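Henside built its name on warehouse carts, so a pair of hand-held grippers is a change of direction. The Faltlow kit is sold to small teams that want to record how people do ordinary jobs with their hands and then train a robot arm on the results. You hold one gripper in each hand, do the task, and the software saves the motion.

The kit costs $2,738, which covers both grippers, cables, a carrying case and 90 days of phone support. A longer support plan is extra. Setup took us 31 minutes from opening the case to the first saved session, most of it spent on a software update.

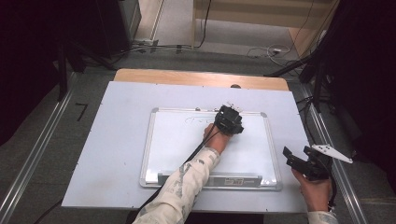

Flat work is where the Faltlow does best. Wiping, pressing and sliding all feel natural after a short practice, and the grip is light enough that your wrist doesn't start to ache right away. Picking up thin things is harder. Coins and sheets of paper gave both of our testers trouble, and one of them, Hạnh Nghiêm, ended up leaving coins off her task list.

The cable is the main complaint. It drags when you reach across a table, and you learn to hold your arm so it stays out of the way. Barrett Kasprzak, who runs the product line at Henside, says a battery version is planned for February — he would not give a price.

We recorded 212 sessions over the test period. Four had to be thrown out when the software lost track of the left gripper. The rest exported cleanly, though the file names are long and can't be changed in bulk.

Broser's competing set is cheaper but ships with one gripper. For two-handed jobs, the Faltlow is the better buy, cable and all.

Contact the editors | © Valderrama Review, 10/11/26 | Back to top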